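Le câble d'abord

On me demande souvent par quoi commencer quand on installe un poste à deux bras. Les gens attendent une réponse sur le calibrage, ou sur le choix des pinces. Je réponds les câbles, et je vois bien que ça déçoit. Je maintiens pourtant que la moitié du temps perdu sur ces postes se perd entre le connecteur de la pince et le sol, et que nous entretenons mal cette partie parce que nous la considérons comme de l'installation électrique, faite une fois, par quelqu'un d'autre.

Je m'occupe du poste de tri d'Okside depuis sa mise en route. Il se compose de deux bras légers, chacun avec sa pince, devant une table. On pose des déchets d'emballage et du papier froissé sur le plateau, les bras les prennent et les déposent à l'écart. Mon travail, c'est tout ce qui permet que ça marche demain matin : serrer, nettoyer, recaler, remplacer.

Dans mon cahier, il y a 427 interventions. J'ai relu l'ensemble en octobre, un soir où j'attendais une pièce. Je m'attendais à trouver surtout des réducteurs, des moteurs de pince et des vis desserrées. Les vis y sont, en bonne place. Mais le premier poste est le câble : gaine pincée, connecteur à demi sorti, boucle trop courte qui tire sur la pince en bout de course, boucle trop longue qui se prend dans la charge. Aucune de ces pannes n'est difficile à réparer. Le plus souvent il faut dix minutes et une attache. Ce qui prend du temps, c'est de les trouver, car un connecteur à demi sorti se fait passer pour à peu près n'importe quoi. La pince répond, puis ne répond plus, puis répond. On soupçonne le logiciel. On redémarre, le bras retourne à sa position de repos, la boucle se détend, le contact se rétablit, et tout le monde conclut que le redémarrage a réglé le problème.

J'ai fait cette erreur plus souvent que je ne voudrais l'écrire. Une fois, elle nous a coûté une journée complète, et à la fin de la journée nous avions réinstallé deux fois un pilote qui n'avait rien.

Les bras légers qu'on vend aujourd'hui pour la recherche et les petits ateliers n'ont pas de passage interne jusqu'à la pince, ou en ont un trop étroit pour ce qu'on veut y mettre. Le câble court donc dehors. Il longe l'avant-bras, il passe sous une sangle, il fait une boucle à chaque articulation. Cette boucle est une pièce mécanique. Elle travaille à chaque mouvement, elle a un rayon minimal, elle s'use du côté intérieur. Elle mérite une ligne dans le plan d'entretien au même titre qu'une courroie. Or dans le manuel de nos bras, 872 lignes en tout si l'on compte comme moi les tableaux de couples, la boucle n'a pas une seule mention. Le couple de serrage des vis de chaque plaque d'articulation est donné au dixième. La longueur de câble à laisser entre la pince et le premier point de fixation est laissée à l'appréciation de l'installateur.

L'installateur, chez nous, c'était Saturnino Peñalver, venu de chez Sturnik pour trois jours. Il a fait du bon travail et je n'ai rien à lui reprocher. Il a réglé ses boucles avec les bras en position de repos, pinces fermées, table vide. C'est ainsi que tout le monde fait. Le problème est que le poste ne travaille jamais dans cette position. Il travaille les bras tendus vers le milieu du plateau, le poignet incliné vers le bas, et c'est dans cette posture qu'il faut régler la longueur. Quand je l'ai rappelé pour en parler, il en a convenu tout de suite et m'a donné sa propre méthode, que j'ai adoptée depuis : amener la pince au point le plus éloigné où l'on compte saisir quelque chose, faire tourner le poignet d'une butée à l'autre, et ne fixer la sangle qu'ensuite.

Reste la question du mou. Trop court, le câble arrache le connecteur. Trop long, il traîne. Les deux camps existent et je les ai fréquentés tous les deux. Au site de Skokville, on serre court : le faisceau est plaqué contre le bras, c'est net, les visiteurs apprécient, et on remplace les connecteurs de pince bien plus souvent que nous. Chez Pacheco, on laisse long, les câbles posent sur la table, et les connecteurs durent. En revanche il arrive qu'une pince saisisse un câble avec le papier qu'elle visait, et là on ne change plus un connecteur, on change le câble entier, parfois la carte au bout.

Ma préférence va au long, avec une réserve. Un câble qui traîne se voit. On peut l'inspecter d'un coup d'œil en passant devant le poste, on peut le repousser du pied s'il est au sol, on peut le soulever pour regarder dessous. Un câble plaqué sous une gaine et trois colliers ne se regarde plus jamais. J'entends l'objection de la propreté, et je la trouve faible. La propreté d'un poste se juge à la facilité avec laquelle on voit ce qui ne va pas. Un faisceau impeccable qu'il faut démonter pour vérifier est plus sale, à mes yeux, que deux câbles noirs qui pendent.

La réserve concerne la zone de saisie. Un câble dans le mou, oui. Un câble au milieu de ce qu'on trie, non, et c'est le point sur lequel je me dispute avec mes collègues. Leur argument est que les bras doivent apprendre à s'en accommoder, qu'un vrai tas de déchets contient des choses longues et souples et que le câble n'en est qu'une de plus. Je comprends l'argument. Il est même juste pour ce qui est du tri. Mais c'est moi qui ai la facture du câble.

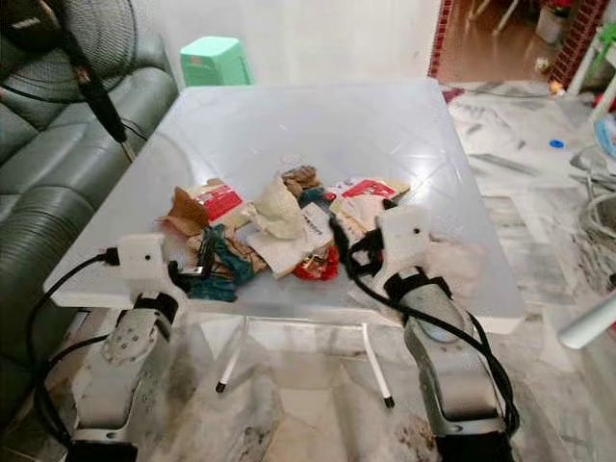 Les deux pinces de part et d'autre du tas. Une extrémité de câble repose au milieu des emballages.

Regardez ce qu'une telle situation demande à celui qui entretient le poste. Il y a du papier déchiré, des emballages imprimés, du tissu ou du mouchoir en boule, tout ce qui se froisse et se coince. Un brin noir là-dedans est facile à repérer pour quelqu'un qui sait qu'il s'y trouve. Pour la personne qui relance le poste après la pause et qui regarde son écran, il ne l'est pas. Je demande donc une règle très simple : avant chaque relance, on passe la main sur le plateau, bras arrêtés, et on ramène tout ce qui est câble vers le bord. Ça prend moins de temps que d'ouvrir le cahier. On me répond que la règle ne sera pas suivie. Elle l'est, depuis que je l'ai écrite sur un ruban collé au bouton de marche.

Il y a aussi la table. J'ai plaidé longtemps pour un bâti soudé, vissé au sol, comme sur une vraie ligne. J'ai changé d'avis. Une table pliante blanche se remplace, se nettoie à l'éponge, se déplace quand il faut passer derrière. Son défaut est qu'elle bouge. Si elle glisse de deux centimètres pendant qu'on balaie, les bras, eux, n'ont pas bougé, et les pinces se mettent à toucher le plateau un peu trop tôt ou à côté. Il suffit de marquer au ruban la place des pieds et de vérifier les marques le matin. Je préfère une table modeste dont on contrôle la position chaque jour à un bâti lourd dont on suppose qu'il n'a pas bougé depuis l'installation. Le plateau brillant pose un autre souci, celui des reflets, que je traite avec l'éclairage et un chiffon, le chiffon ayant donné les meilleurs résultats.

Tout cela coûte peu, et je crois que c'est précisément ce qui nuit à la cause. Un devis d'entretien qui contient un réducteur passe sans discussion. Une ligne « reprise des boucles, deux bras » fait lever les sourcils. J'ai chiffré la chose une fois pour toutes. Le dernier câble de pince arraché nous a coûté 1 109 euros, carte comprise, port compris, sans compter l'arrêt. Le lot de sangles à crochet avec lequel j'ai repris tout le poste en a coûté 11. J'ai joint les deux factures à la même demande et la ligne est passée.

Je ne crois pas non plus que cet entretien doive revenir à un spécialiste. Il doit revenir à la personne qui se tient devant les bras toute la journée. Elle connaît le bruit de la pince quand elle force. Elle sait que le bras gauche peine quand la boucle s'est tournée du mauvais côté. Le contrat que proposait Sturnik prévoyait une visite par trimestre, et en un trimestre une gaine a largement le temps de s'ouvrir. J'ai demandé qu'on transforme ces visites en une demi-journée de formation pour chaque nouvel arrivant, avec les bras hors tension et les capots ouverts, et qu'on lui laisse refaire une boucle entière lui-même, mal, puis mieux. Sturnik a accepté sans difficulté. La résistance est venue de chez nous, où l'on trouvait que des gens engagés pour trier et programmer n'avaient pas à tenir un tournevis.

Je pense le contraire. Quelqu'un qui a refait une boucle regarde ensuite le câble avant de regarder le journal d'erreurs, et il gagne sa matinée. Dans mon cahier, les dernières pages sont d'ailleurs d'une autre écriture que la mienne, plus serrée, avec des croquis. La plus récente dit : « bras droit, sangle avancée de trois doigts, poignet testé aux deux butées, connecteur repoussé à fond ». Il manque l'heure, que je réclame à chaque fois, et le nom de celui qui est intervenu.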